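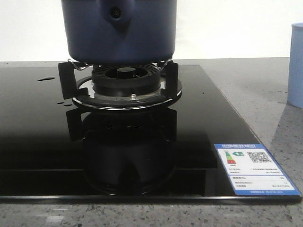 Dark blue pot, black glass cooktop, speckled stone counter

About Hurkex

Hurkex answers the phone for small and midsize online stores. We also handle email, chat and the returns inbox, but the phone is where we started and it's still the part of the job we love most!

Ramiro Cuesta opened the first Hurkex office in Prornport after years of running the support desk for a mail-order shoe company. He'd noticed that people who called in angry were often perfectly happy ten minutes later, as long as the person on the line had the order open and was allowed to fix it. So he rented a room, put in 3 desks and went looking for stores that would let his team issue a refund without asking first. Our first client, a lamp seller called Zelar, said yes after one long lunch, and they're still with us.

Today we're a team of 72, split between Prornport and our second office in Conceição, which lets us cover evening calls in English, Spanish and Portuguese (plus a bit of French when Conceição is fully staffed). We look after 268 stores. Some get a handful of calls a week, others can pass 1,000 in the days before a big holiday, and we really do enjoy both kinds.

How we work

Every store gets a small group of agents who learn its catalog, its shipping rules and its odd corners. We order the products ourselves and try them out – you'd be surprised how many questions are answered by simply having opened the box. New agents spend their first two weeks listening to calls and writing up notes before they take one of their own, and they sit next to someone experienced for a good while after that.

We don't use scripts. We do keep a shared notebook for each store, and agents are free to change it whenever a policy changes or they find a better way to explain something. Store owners can read it too, and plenty of them add to it.

We don't time calls either. If a customer wants to talk through three sizes of the same jacket, great, let's talk about jackets!

What's new

In August 2024 we moved the Prornport team to a bigger floor on the same street, with quieter phone booths and a training room that finally has a door. Callback booking, which we tried with a few stores in July, is now open to all of them.

Come and say hello

If you run a store and your inbox is getting away from you, call us – a person from the team will pick up. We're also hiring agents in both offices, and you don't need call center experience to apply. Patience and decent typing will get you a long way, and Ramiro still likes to meet everyone who comes in for an interview.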